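Changer les piles avant qu'elles ne le demandent

Tout le monde connaît le petit bip d'un détecteur de fumée en fin de pile. Il se déclenche la nuit, une fois par minute, et on met un temps fou à trouver de quelle pièce il vient. On monte sur une chaise, on décroche l'appareil, on retire la pile et on retourne se coucher. Le détecteur reste ensuite sur le buffet de l'entrée. Chez mes parents, il y est resté jusqu'en décembre.

Je pense qu'il faut arrêter de remplacer les piles une par une, au gré des bips. Il vaut mieux descendre tous les détecteurs du logement le même jour, les poser sur une table et les traiter ensemble. C'est ce que je fais depuis 7 ans, d'abord chez moi, puis pour les locataires de la résidence Salgado, où je m'occupe des petits travaux.

On m'oppose en général le gaspillage. Une pile retirée au bout d'un an n'est pas forcément vide, c'est vrai. Elle peut finir sa vie dans une télécommande ou une horloge, et je garde un bac pour cela. Ce que je refuse, c'est de la remettre dans un appareil dont dépend le sommeil de toute une famille, pour économiser le prix d'un café.

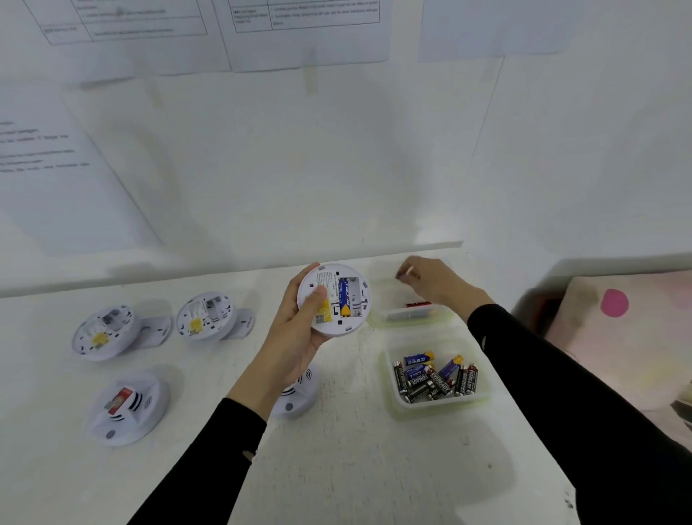 L'autre avantage du travail sur table, c'est qu'on regarde enfin les appareils. Au plafond, un détecteur est un rond blanc auquel on ne pense plus. Une fois retourné, il montre son étiquette, et avec un peu de chance une date. Un détecteur se remplace au bout d'une dizaine d'années, pile neuve ou non, et beaucoup de gens l'ignorent. On en profite pour dépoussiérer les fentes et vérifier que les contacts ne sont pas oxydés.

Ezequiel Ledesma, qui entretient un immeuble rue Lallo, n'est pas d'accord avec moi. Il préfère passer d'appartement en appartement avec un escabeau et tout faire sur place, pour ne pas mélanger les appareils. L'argument se défend. J'y réponds avec un crayon : j'écris le nom de la pièce au dos de chaque détecteur avant de le descendre. Les supports aussi, car deux modèles qui se ressemblent ne se clipsent pas toujours l'un sur l'autre.

Reste la question des modèles à pile scellée. Ils sont pratiques et j'en pose quand un appareil arrive en fin de vie. Mais ils ont un défaut : on les oublie complètement. Il faut quand même appuyer sur le bouton de test, et le faire une fois l'appareil remonté au plafond.

Comptez 3 minutes par détecteur, nettoyage compris. Les piles usées vont au point de collecte du supermarché. Chez moi, la prochaine tournée est fixée au 14 juin, et l'escabeau est déjà dans le couloir.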